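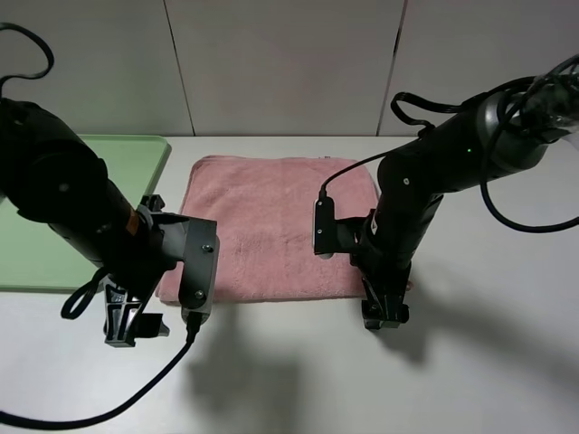
Os dois braços e a toalha cor-de-rosa dobrada, com o tabuleiro verde à esquerda.

Galeria: o software por trás da bancada de dobragem
16 de outubro de 2019

Há muito que prometíamos uma página com imagens da bancada, e a promessa foi ficando para trás, como ficam quase sempre as coisas que não fazem parar um programa. O projeto chama-se Bidumine, e quem nos acompanha desde o início sabe que começou por ser uma biblioteca de planeamento para dois braços que partilham a mesma mesa. Hoje é um bocadinho mais do que isso (e um bocadinho menos do que gostaríamos, mas lá chegaremos). Quisemos juntar às imagens algumas notas sobre o código, porque é do código que se trata aqui, e porque muitas das perguntas que nos chegam por correio são sobre o que se passa entre o momento em que a câmara entrega uma imagem e o momento em que os motores recebem uma ordem.

O planeador

Cada braço tem o seu próprio planeador, e durante muito tempo achámos que isso bastava. Cada um calculava a sua trajetória e um terceiro processo, a que chamámos árbitro, verificava se as duas se cruzavam. Quando se cruzavam, um dos braços esperava. Funcionava bem com objetos pequenos e funcionava bastante mal com tecido, onde os dois lados têm de andar ao mesmo tempo e um braço à espera é um canto da toalha que fica para trás. O Johannes Makhubela reescreveu esta parte em outubro e passou a tratar os dois braços como um único sistema, com um só relógio e uma só lista de pontos de passagem. A primeira versão demorava 336 milissegundos a planear um movimento conjunto, e a que temos agora demora 40. Ficámos todos muito contentes nesse dia, confesso, e houve bolo!

A perceção

O módulo de perceção chama-se Motaung e vive num repositório separado, com os seus próprios testes e os seus próprios humores. Recebe a imagem da câmara fixa e devolve um contorno, quatro cantos prováveis e um valor de confiança para cada um deles. O turco é um tecido simpático para quem dobra e bastante antipático para quem segmenta: os cantos são arredondados, a borda é felpuda, e uma ruga mais escura passa com toda a facilidade por um limite entre duas camadas. Passámos semanas a afinar o limiar até aceitarmos que o melhor era guardar a incerteza e deixar o planeador decidir o que fazer com ela. Se a confiança de um canto desce demasiado, a garra aponta para um ponto mais afastado da borda, onde há mais pano para apanhar.

As sombras deram-nos também muito que fazer. Uma mesa branca parece o fundo ideal até haver dois braços por cima dela, e então aparecem manchas cinzentas e difusas que se deslocam com o próprio robô. A solução foi usar a posição conhecida das juntas para prever onde a sombra vai cair e dar menos peso a essa zona. É uma conta simples, quase envergonhada, e melhorou mais os resultados do que dois meses de redes maiores.

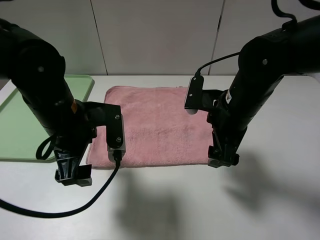
O controlo de baixo nível corre noutro computador, sem interface gráfica e sem nada que o distraia, e comunica com o planeador através de uma camada de mensagens que fomos buscar ao Stovwood, o nosso projeto anterior. Quem usou o Stovwood vai reconhecer os nomes dos canais, incluindo aquele que está mal escrito desde o primeiro dia e que já não temos coragem de corrigir. As ordens chegam como posições desejadas para as juntas e para a abertura da garra, e o controlador interpola entre elas. Se uma mensagem se atrasa, o braço abranda e mantém o último ponto conhecido - foi uma decisão conservadora, tomada cedo, e continuamos a gostar dela.

Há ainda o gravador, que merece uma palavra de carinho. Guarda as imagens, os estados das juntas e as decisões do árbitro (sim, o árbitro sobreviveu, agora só com funções de vigilância) num único ficheiro por episódio, tudo com a mesma base de tempo. Parece coisa pouca, mas antes tínhamos três relógios diferentes e passávamos as tardes a adivinhar qual deles estava certo. O visualizador que lê estes ficheiros chama-se Jesenon. Permite avançar passo a passo, sobrepor o contorno calculado à imagem e ver a trajetória planeada ao lado da executada, o que nos poupou muitas discussões junto ao quadro.

O conjunto de testes tem neste momento 39 cenários de simulação, 18 dos quais com tecido. Os restantes são caixas e blocos rígidos, herança dos primeiros tempos, e continuam a apanhar erros que o tecido deixa passar, por isso ficam onde estão. Antes de qualquer alteração ao planeador chegar à bancada, tem de passar em todos eles, e depois corre ainda a velocidade reduzida com alguém ao lado do botão de paragem.

Na próxima atualização queremos mostrar o editor de pontos de passagem e, se a documentação estiver em condições de ser lida por gente de fora, abrir também o repositório do Motaung. Falta rever os ficheiros de calibração, que ainda têm comentários em três línguas, e escrever as instruções de instalação - quem quiser experimentar mais cedo pode deixar-nos mensagem no formulário de contacto, indicando o sistema operativo que usa.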